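Notebook, packing cell, August, 7:40 am

Coffee first, then bench. Pitix firmware reloaded on both grippers, left one still slow to open. Cable on the left rubs the wrist after an hour, same as last week. Need a softer sleeve, ask Ternside for samples again.

Plan for the morning was tub into carton, two hands. 61 takes wanted, got as far as 12 before break. 3 of those thrown out (my fault, started recording before hands were set).

Things to fix:
- white sheet creeps toward me when I lean. Tape it down properly
- fingers too long for the front compartment, they catch the divider. Trim or swap
- chair height. Shoulders gone by 9

Talked with Renato Cabrera from the day shift at break. He packed this line by hand for years before the Zasari trial started and has opinions, most of them useful. Says I'm going at the tub wrong. He never takes it by the rim on the line, he takes the body and lets the rim ride on his finger, then it goes in square without looking. Can't copy that with two hard fingers. Tried anyway, 7 takes, all ugly. Kept them.

He also asked what his job is in the spring. Didn't have a good answer. What I know: line 2 stays manual, line 3 gets the arms, people on 3 move to loading, clearing jams and checking. Pay grade for that not settled. Told him so. He said the checking is the tiring part, you stand there and wait for something to go wrong, and packing at least makes the shift go by. Wrote that down for the Thursd-- no, for the next planning meeting, somebody should hear it from the floor and not from me.

Also from Renato: the new start screen says "operator" where it used to say "packer". People noticed. Small thing, could be changed in ten minutes, will ask Oh in software.

Back on after break, rim grasp with the left, right hand kept clear until the tub is up.

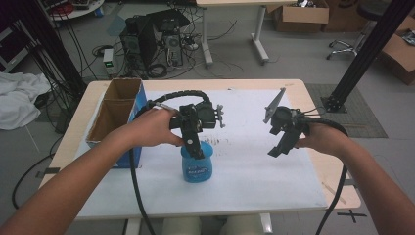 Left finger in the mouth of the blue tub, right gripper waiting. Carton at left.

Left finger angle looks too steep to me, compare with the earlier takes. Might be the mount and not me.

To do after lunch:
- finish the set, or at least get to half
- trim one finger pair, leave teh other as is
- ask Renato if he'll do a few takes himself, he'd be better at it. Has to be paid time, check with his lead first
- order sleeve

Right cable OK so far. Battery on the headset charger, dont forget it again.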